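Can a robot clear a table yet, or should I stop waiting?

Posted in Home Tech Help by Hukolside

Okay, so I run a small shared workroom and I am SO tired of wiping down tables. Every evening there are cups, plates, used tissues and somebody's glasses left behind. I keep seeing clips of arms folding towels and I'd love to know if any of this is ready for regular people (I'm handy, I don't mind tinkering). We're talking 2 tables, never more than 15 items, no stairs, no pets. Is anyone doing this for real?

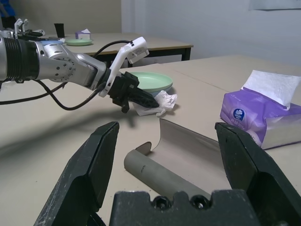
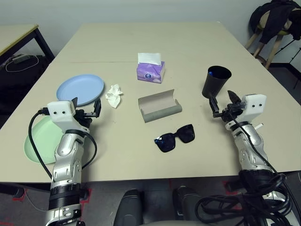

Plates, tissues and a black cup: the usual mess, both times.

My budget is flexible but I'm not buying a car's worth of equipment. Also it has to be OK with me leaving the room. If I have to stand there the whole time I might as well grab a rag!

Sarkavora

I've been playing with a two-arm setup since July, so here's where I've landed. Cups are fine. A tall cup standing upright is about the friendliest thing you can give a gripper. Plates are harder than you'd think, as they sit so low that the fingers want to hit the table before they get under the rim. What worked for me was sliding the plate to the edge and pinching it there, and I still dropped a few (plastic, thank goodness).

Crumpled tissues I can usually get, but if one is tucked under a plate you need to decide which to move first, and mine decides badly. Sunglasses I just don't let it touch. I scratched a pair of my own and that was enough for me.

For a rough idea, I logged 666 pickups and then quit logging. On a good night it clears 10 things in the time it takes me to make dinner and eat it. I can clear them in under a minute. And no, I don't leave the room, sorry. My advice is to do it if you enjoy fiddling with it, and get a bus tub if you want clean tables.

Alwood

Not yet. Get a robot vacuum for the floor and put up a sign for the tables.

Malý

I mostly agree with the long reply above, but I'd add that sorting is the bigger headache for a shared room. Picking up a tissue is one job. Knowing that the crumpled one is trash and the box with a clean one sticking out of it stays put is a different job, and mine threw out a full box twice before I gave the box its own spot with tape around it. Same goes for anything personal. I'd have a "leave it alone" corner and tell people to put their stuff there.

Which gripper fingers are you on, Sarkavora? I switched to softer pads and plates got a lot easier, though they pick up dust like crazy and I have to wipe them every couple of days.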